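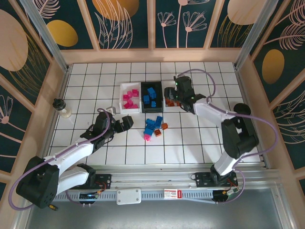 Blocks half sorted: pink in the left tray, blue in the black one, orange-brown on the right

Best way to sort small blocks by colour without going mad?

Posted by Flesutico

Hi all, hoping somebody has a system for this. We've got a big mixed lot of little coloured blocks, mostly blue, then pink, an orangey brown and the odd white one, and every time they come out they end up in one heap in the middle of the table. I've gone for a tray per colour along the back. Fine in theory, but the blue ones click together and I spend more time pulling them apart than putting them away. I gave it 30 minutes one evening in August and still had a pile left when I went to bed.

So, two things really. Do you separate everything first and then sort, or sort as you go? And does the colour of the tray matter? I have white ones and a black one, and I just used whatever was nearest. There's a glass jar with a black lid at the back as well, which I was thinking of using for something but haven't decided.

The surface is white tiles with black lines between them, if that makes any difference. Easy to wipe down, at least!
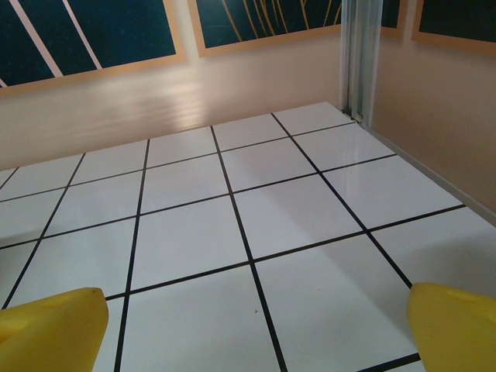 Oh, and I don't want to buy a big storage unit. My sister has one of those with all the drawers and she can never remember which drawer is which (nor can I, when I'm round there). Trays stack, trays can go in the cupboard, I'm happy with trays. It's the sorting bit I want to speed up.

Paora Bolger

I've done a silly amount of this, both at home and for the toy table at our library, so here goes. Take the small colours out first! If most of your pile is blue, leave the blue completely alone and pick out the pink, the brown and the white. What's left is blue by default and you can more or less scoop it across. I used to start with the biggest colour and it took me ages, and I'd keep finding strays at the bottom.

Don't bother pulling the joined ones apart unless they're two different colours. If a lump is all blue it can go in the tray as a lump. They'll only get stuck together again next time anyway.

On the trays, I do think it matters a bit. Bright colours show up nicely on white or black, but I'd keep your white blocks out of a white tray, you'll lose them. That could be your jar sorted, if there aren't many of them. Also spread the pile out flat before you start, 5 minutes of spreading saves you 20 of digging about. 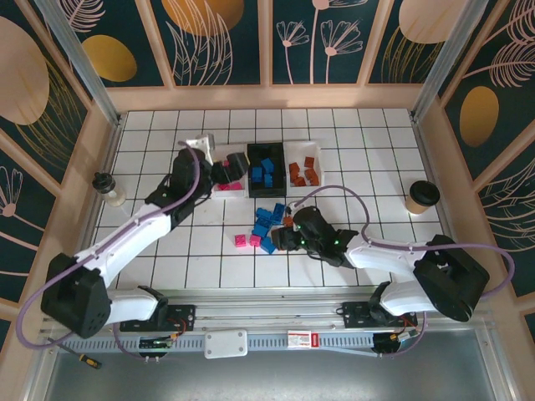

Pink on the left, blue in the middle, and a pile of loose blue ones in front

Nadov

just use one box. they get tipped out again anyway

Sutcliffe

Mostly agree with Paora, though I do the joined ones differently. I pull them apart while I've got the telly on and then sort properly the next morning at the table, in daylight. Pink and orangey brown look far too similar to me under our kitchen bulb and I've had to redo a whole tray before now. I'd also bring the trays closer to the pile if your arms get tired with all the reaching. And keep 3 trays out at the most, any more and I start dropping things in the wrong one.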